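Courses > Surgical Technology > Unit 4 > Wound Closure: Suture Materials

June | Prepared by Sidra Hayat

4.1 Absorbable and nonabsorbable
Absorbable suture loses its strength in the body and is eventually broken down, by hydrolysis (synthetics) or by enzymes (gut). Nonabsorbable suture stays in place until removed or is walled off by tissue. Strength is lost well before the strand disappears. Do not confuse the two times on the exam.

4.2 Monofilament and braided
Monofilament passes with little drag but has memory and needs more throws. Braided strands handle and knot well. The gaps between filaments can hold bacteria, so avoid them in contaminated wounds.

4.3 Size
In the zero series, a higher number means a finer strand: 4-0 is thinner than 2-0. Choose the finest size that will hold the tissue.

4.4 Handling
Grasp the free end only. Jaws closed on the working length can crush or fray it.
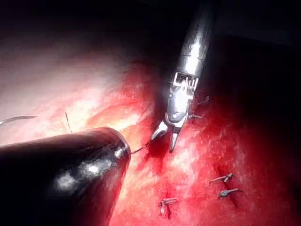 Ekene Shehu asked whether a nick near the tail matters if that part will be trimmed. It does not, provided the knot sits clear of the damage.

Reading for next session: Talpur handout, pages 15 to 28.

Contact: Clarkemcombe course office | © Clarkemcombe | Back to top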